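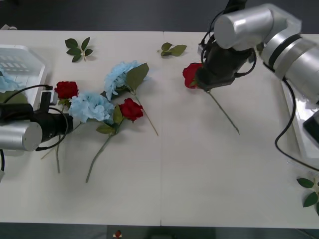
20 September 2018

Pisura Opens Enrollment for Winter Evening Courses

The Pisura Adult Learning Center has opened enrollment for its winter evening courses, which begin in January. The program offers 236 places across its two sites, on Kandovo Street and at the Trikent building, and residents of the city may apply from today at either reception desk or by mail.

The winter program includes classes in flower arranging, bookkeeping, conversational Spanish, basic home repair, bread baking and family history. Each course meets one evening a week for ten weeks. Classes start at 6:30 p.m. and finish at 8:30 p.m., with a short break. The center asks students to arrive ten minutes early on the first evening so that names can be checked against the class list.

Flower arranging returns to the program after a year away. The course was dropped from last winter's schedule when the Kandovo Street site was closed for work on its heating system, and the center received a large number of requests to bring it back. It will be taught at two levels. The beginner class covers the choice of containers, the preparation of stems, balance and height, and simple table pieces. The second level is open to those who have finished the beginner class or who have similar experience, and gives more time to larger arrangements for halls and places of worship. Students in both classes will work with artificial flowers for the first four weeks and with fresh flowers after that. The cost of fresh flowers is not part of the course fee and will be collected by the instructor in week five.

Bookkeeping has been moved to the Trikent building, where the larger of the two computer rooms is now available in the evening. The course is intended for owners of small businesses and for people who keep accounts for clubs or other groups. No previous training is needed, but students should be comfortable using a keyboard. Those who wish to sit for the outside certificate at the end of the course must tell the office when they enroll and must pay the test fee separately.

Family history will make use of the newspaper collection at the Pisura Public Library, which has agreed to keep its reading room open late on class evenings. The collection includes 867 bound volumes, many of which have never been copied to film. Students will be shown how to handle the volumes and how to request them in advance. A library card is required and may be obtained at the first meeting.

Course fees are unchanged from last year. Residents who are over 65, full-time students and those who receive housing aid may apply for the reduced fee, and should include a copy of the relevant card or letter with their form. The center also has a small fund to help with the cost of materials. Applications to the fund are private and are handled by the main office only - they should not be given to instructors.

Places are given in the order in which complete forms are received. A form that arrives without payment, or without proof for the reduced fee, is not treated as complete. Applicants may list a second choice in case the first is full. Students who must withdraw before the second class will receive a full refund, less the cost of any materials already ordered. No refund can be made after that date except on medical grounds.

A total of 1425 students have taken part in the evening program since it moved to its present two sites, and the center expects demand to be strong again this winter. Spanish and bread baking filled before the close of enrollment last year. A waiting list will be kept for every course, and a second section will be added where there is enough interest and a room can be found.

Parking at Kandovo Street is limited to the lot behind the building. The front spaces are reserved for permit holders at all hours. The Trikent building has its own lot, which is free after 6 p.m., and is served by the number 3 bus. Both sites have step-free entrances. At Kandovo Street the step-free entrance is on the side of the building and is locked at 7 p.m. - students who expect to arrive later should call reception so that the door can be opened.

Printed course lists may be picked up at both sites, at the public library and at the city offices. Questions about course content should be left at reception, in writing where possible, and will be passed to the instructor.

Recent news

Trikent Building: New Evening Hours for the Computer Rooms
Stan Bridge Closed to Cars During Resurfacing
Public Library Seeks Old Photographs of Kandovo Street
Heating Work at Kandovo Street Is Complete
Changes to the Number 3 Bus Route

Copyright 2018 Pisura Adult Learning Center. All rights reserved. | Contact us | Back to top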